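## Desktop Computer Refurbishment Program: Intake Resumes in February

The Kisatby Equipment Reuse Office will resume intake of retired desktop computers in February. Departments that replaced workstations during the past year are asked to release the older units through the Stadico request form before the end of the month. The office has space for up to 800 machines, and towers will be accepted in any condition provided the case is intact.

Each tower is laid on its side and opened before any decision is made about its future. Technicians look first at the motherboard, the memory slots and the power supply, then at the drive bays and the cables that serve them. Parts that meet the standard remain in place. Others are removed, sorted by type and either matched to another case or sent to Modise for metals recovery. 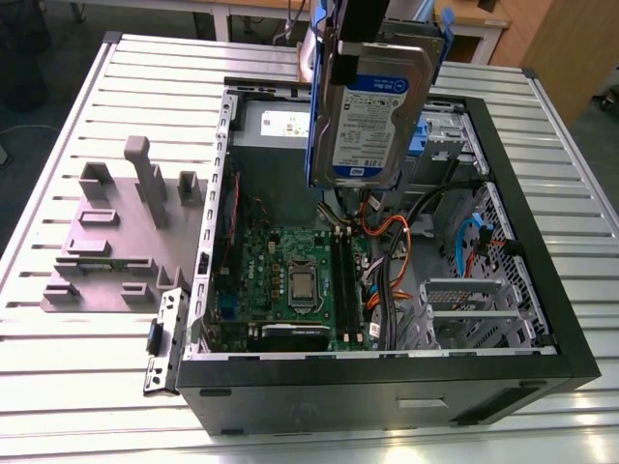
**Must a department erase its own drives before sending a computer in?**
Departments should leave the drives where they are. The office removes every drive at intake, records it against the asset number and issues a certificate of destruction within 15 working days.

Power cords, keyboards and mice should be packed separately from the towers. Monitors are handled under a different agreement and cannot be collected on the same visit. Units that still carry an asset tag should be sent with the tag attached – a missing tag delays the paperwork considerably.

Cable routing will receive closer attention this season. In earlier rounds, a number of finished computers were returned because a data cable had worked free or a power lead had been left against a fan. The bench procedure now calls for a second check of all drive and power connections before the side panel goes back on.

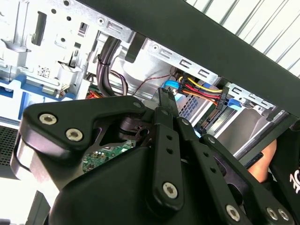
**Jhair Ñahui**
*Coordinator, Equipment Reuse Office*

Completed computers will be assigned first to the reading rooms at Jidham, where three public workstations are awaiting replacement, and then to offices on the existing waiting list. Requests already on file remain valid and do not need to be submitted again.

Collections begin at 2 p.m. at the loading entrance. Departments releasing more than 15 towers should note this on the form so that a larger cart can be reserved.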